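April, bench 3, after lunch

Batch 14 of the hide glue substitute is in the jars. I'm writing this up while my fingers are still tacky, so if a page is stuck to the next one, that is data.

Recap for Hidayah, who was away and came back to find her good saucepan gone. We're trying to get a cold-setting glue that a bookbinder can reverse with a damp sponge two decades from now and that doesn't let go in a humid summer. These two wishes hate each other. Batches 9 to 12 reversed beautifully, in several cases before we asked them to. Batch 13 will outlive us all, and so will the saucepan.

Changes for 14:

- Gelatin down, wheat starch up. Ratio is on the lid of jar A because I had no paper within reach.
- Soaked the gelatin overnight in the cold cupboard. Raimonds says an hour is plenty. Raimonds also said that about 13.
- 2 g of glycerin per jar for flexibility. Last time I poured by eye, and my eye is generous.
- Strained twice through muslin. Lumps remain. They have been given the status of texture.

Glued up the test spines on the Cordero board at 10:40, weights on by 10:55. The Gitlow press is still jammed at half travel, so I used the dictionaries. Volume two is heavier than volume one, and I swapped them halfway through to be fair to everybody. 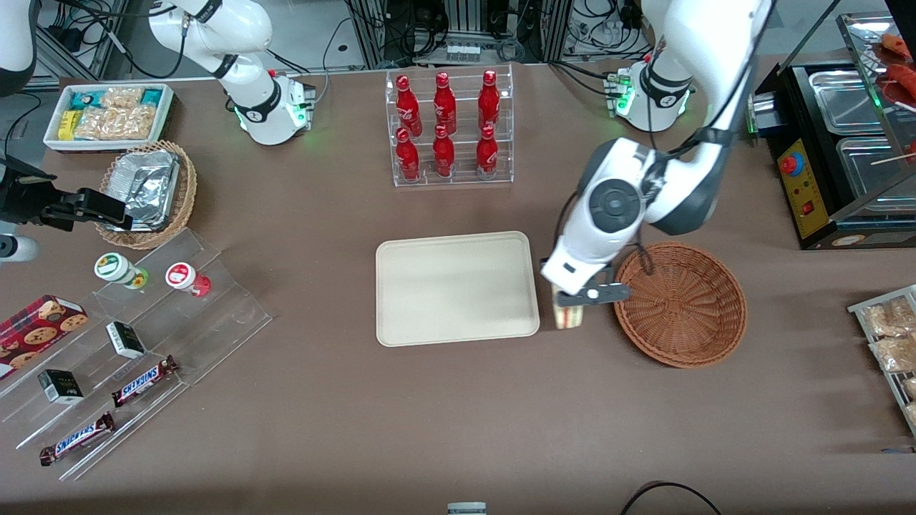
The peel test needs a better scale than a person pulling and making a face. Socorro's method is to clamp the spine, clip a bag to the free flap and add weight until it gives. It's crude, but two people get nearly the same answer, and I can't say that for the faces. What we lacked was a bag that hangs straight. The plastic ones twist, and the canvas tote swings like a church bell. A round woven wicker basket like the one on the snack table would do it, with three strings up to a ring, and it would stay open at the top while I spoon in the shot. I'll buy one. Taking one that has food near it would end badly for me.

First pull on 14, jar A, with Socorro's rig and the twisty bag: held at 2,900 g, then went at the next spoonful. Failure was in the paper, leaving the glue line intact. Abelardo called this a success. I'd call it a success for the glue and a bad day for the paper. Jar B let go early along the edge where I'd brushed it thin, so that one is on me. Jar C has not been pulled, as it smells of pond.

Humidity box: two spines in at noon over the salt tray. The Stureo gauge reads 102 percent, which I'm fairly sure is not available in this universe. Tapped it. Still 102. Deividas has the spare gauge and thinks he left it at Vusico with the leather samples. Until it comes back I'm logging the box as "damp."

Reversal: damp sponge on an offcut from jar A, lifted with the bone folder after a fair wait. Came away clean on one side. The other side took a thin skin of board with it. Would like the starch a touch lower in 15, or the sponge a touch wetter. Not both at once, please, whoever reads this and gets enthusiastic.

To do:

- Wicker basket, string, ring.
- Order 200 g of the finer gelatin, and write the supplier's lot number down this time.
- Unjam the Gitlow. Raimonds has a theory and a rubber mallet. Hide the mallet.
- New saucepan for Hidayah. Enamel, she says, and with a lid.
- Move jar C outside.

4:15: jar C is outside. The window is now shut.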